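How Movie Sound Gets Made

Close your eyes the next time you watch a movie and just listen. Footsteps! A creaky door! Rain on a roof, a horse trotting by, somebody crunching an apple! It all sounds as if it happened right there in front of the camera. Most of it was added months later, by people in a dark room full of junk.

Those people are called Foley artists. The name comes from Jack Foley, who did this job in Hollywood a long time ago, when movies were just starting to talk.

Why not record the real sounds?

When actors are being filmed, the microphones are pointed at their voices. That's what the director needs most. Little sounds like a sleeve brushing a table hardly get picked up at all, so the movie would feel strangely empty without some help.

What does a Foley artist do?

She watches the movie on a big screen and copies what the actors do, at exactly the same moment. If the hero walks across gravel, she walks in a box of gravel. If he stops, she stops! Li-hua Sin works at the Gadlow sound studio and owns 80 pairs of shoes, and hardly any of them are for wearing outside. For one pirate movie she did 136 separate footstep scenes, and two of them were for a man with a wooden leg.

Now for the really fun part. The best sound often comes from the wrong thing. Snapping celery makes a great broken bone (yuck!). Squeezing a bag of cornstarch sounds like boots in snow. Two halves of a coconut shell make a horse, and a pair of old leather gloves, flapped fast, makes a bird taking off.

What about robots and spaceships?

Science fiction movies are a special treat, since there is no right answer for how a spaceship door should sound. Kwan-ho Hsiao made one from a bicycle pump and a freezer drawer. Machines from real life are good places to start too. Think about a two-finger gripper hanging beside a computer tower that lies on its side with its panel off. What would you use for the fingertips pressing together? Maybe a spoon tapped on a key, very softly, and a slow zipper for the arm.

Try it yourself

Pick a short clip from a movie you like, turn the sound all the way down, and watch it a few times. Then hunt around the kitchen for things that rattle, squeak or thump. Ask a friend to record you while you play along. Your first try will probably be late on everything, so do it again!

Words to know

Prop: any object used to make a sound or used by an actor.
Sync: when the sound and the picture happen at the same time.
Mix: putting the voices, music and sounds together.
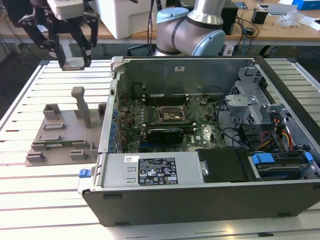
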